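Como orçamentar uma célula móvel de manipulação para tarefas de lavandaria

Guia de planeamento de compras. Última revisão: 17 de janeiro

Âmbito

O procedimento que se segue aplica-se à compra de um robô móvel com dois braços e pinças paralelas, destinado a carregar e descarregar máquinas de lavar roupa de abertura frontal. Parte-se do princípio de que as máquinas já estão instaladas e não serão substituídas. Para túneis de lavagem industriais o método não serve, dado que a alimentação é feita por tapete.

Os valores indicados são em euros, sem IVA. Correspondem ao orçamento preparado por Titilayo Oyewole para a residência Eze e devem ser substituídos pelos do leitor.

1. Levantamento do local

Antes de pedir qualquer proposta, preencher uma ficha por máquina com os seguintes dados:

Altura do centro da porta ao pavimento
Diâmetro útil da abertura
Ângulo máximo de abertura e lado das dobradiças
Tipo de fecho (puxador, pressão ou botão)
Distância livre à frente, com a porta aberta
Distância lateral a paredes, guardas e outros aparelhos
Degraus, soleiras e desníveis no percurso

As medidas do catálogo do fabricante da máquina não dispensam a medição no local. Pés reguláveis e bases antivibração alteram a altura da porta, e o desvio repercute-se no alcance exigido ao braço. Na residência Eze a diferença entre o catálogo e a medição chegou a 42 mm numa das máquinas.

Registar também o acabamento do painel e da porta. Superfícies escuras e brilhantes e vidros curvos produzem reflexos que degradam a leitura de profundidade das câmaras estereoscópicas de gama baixa. Se a ficha indicar este tipo de acabamento, o requisito de visão passa de opcional a obrigatório no caderno de encargos.

2. Escolha da pinça

A pinça condiciona o resto do orçamento. Três parâmetros a fixar: abertura máxima, comprimento dos dedos e força regulável. Dedos compridos chegam ao fundo do tambor, mas aumentam o momento aplicado ao punho e reduzem a carga útil real. Dedos curtos obrigam a introduzir o punho na abertura, o que só é viável com diâmetros generosos.

Para tecido, pedir pontas planas e arredondadas. Arestas vivas prendem malha e podem riscar o vidro. Convém que as pontas sejam substituíveis sem desmontar a pinça, e que o preço do conjunto de substituição conste da proposta em linha própria. O conjunto Stomo usado neste orçamento custa 89 por par.

A câmara de punho deve ser avaliada em simultâneo com a pinça. Pedir ao fornecedor imagens captadas por ela na posição de aproximação e verificar se as duas pontas ficam visíveis quando a pinça está junto à porta. Uma montagem em que os dedos tapam a zona de preensão obriga a acrescentar uma câmara de cabeça e a respetiva calibração.
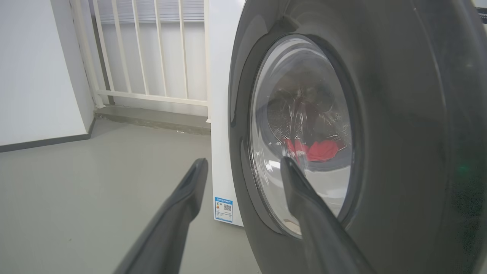 Aproximação à porta, vista da câmara de punho. Peça vermelha no interior do tambor.

Com a pinça tão próxima do vidro, a folga lateral passa a ser um dado de orçamento. Um aparelho encostado à máquina limita o lado pelo qual o braço pode entrar. Se as dobradiças ficarem do lado livre, a porta aberta ocupa precisamente o espaço de manobra, e é necessário prever um braço com sete eixos ou aceitar que a base se reposicione entre a abertura e a descarga. A segunda opção é mais barata na compra e mais lenta em cada ciclo.

3. Base móvel e pavimento

Um pavimento liso e contínuo permite rodas omnidirecionais de pequeno diâmetro. Juntas largas, grelhas de escoamento ou soleiras exigem rodas maiores e, em geral, uma base mais pesada. Confirmar a aderência com o chão molhado, situação frequente junto a máquinas de lavar.

Muretes baixos e rodapés salientes merecem atenção própria. O laser de navegação varre um plano horizontal e pode passar por cima de um obstáculo baixo. Guardas de varões verticais também devem constar da planta, por devolverem leituras descontínuas. A solução habitual é marcar zonas interditas no mapa. A Flesitz inclui esta configuração na instalação; outros fornecedores faturam-na à hora, pelo que a pergunta deve constar do pedido de proposta.

4. Estrutura do orçamento

Separar sempre o equipamento dos custos de colocação em serviço. Rubricas mínimas:

Base móvel, braços e controlador
Pinças e pontas de substituição
Câmaras e suportes
Licenças de software, com indicação da periodicidade
Transporte, instalação e cartografia do espaço
Recolha de demonstrações e afinação das tarefas
Formação dos operadores
Contrato de manutenção
Reserva para imprevistos

A recolha de demonstrações é a rubrica mais vezes omitida. Cada modelo de máquina com fecho diferente conta como tarefa distinta, assim como a descarga de peças pequenas face à de lençóis. No caso da Eze, a Rurkurach apresentou um preço de 1.070 por tarefa afinada, com a carga, a descarga e o fecho da porta contabilizados em separado. Multiplicar o número de tarefas pelo número de modelos de máquina antes de comparar propostas.

5. Critérios de aceitação

Definir por escrito, antes da encomenda, o ensaio que liberta o último pagamento. Um critério utilizável indica o número de ciclos consecutivos, o tipo de peças, a carga por ciclo e o que conta como falha. Peça caída no chão, peça esquecida no tambor e porta mal fechada devem ser registadas em colunas diferentes, uma vez que têm causas e custos de correção diferentes.

Incluir pelo menos uma peça isolada, encostada à curvatura inferior do tambor. É uma posição desfavorável para pinças paralelas, e um ensaio feito apenas com o tambor cheio não a cobre.

Exigir ainda que o ensaio decorra com a iluminação normal do local, de dia e de noite. Os reflexos no vidro mudam com a luz e o desempenho da visão acompanha-os.

6. Calendário

Contar o prazo a partir da adjudicação e prever sete semanas entre a entrega e o ensaio de aceitação. Evitar que a instalação caia em agosto, caso a equipa de manutenção do edifício esteja reduzida. O levantamento da secção 1 pode ser feito antes de haver verba aprovada e deve seguir em anexo ao pedido de proposta, para que todos os fornecedores respondam sobre as mesmas medidas.

Documentos a anexar ao pedido: fichas das máquinas, planta cotada com obstáculos baixos assinalados, fotografias do percurso e minuta do ensaio de aceitação.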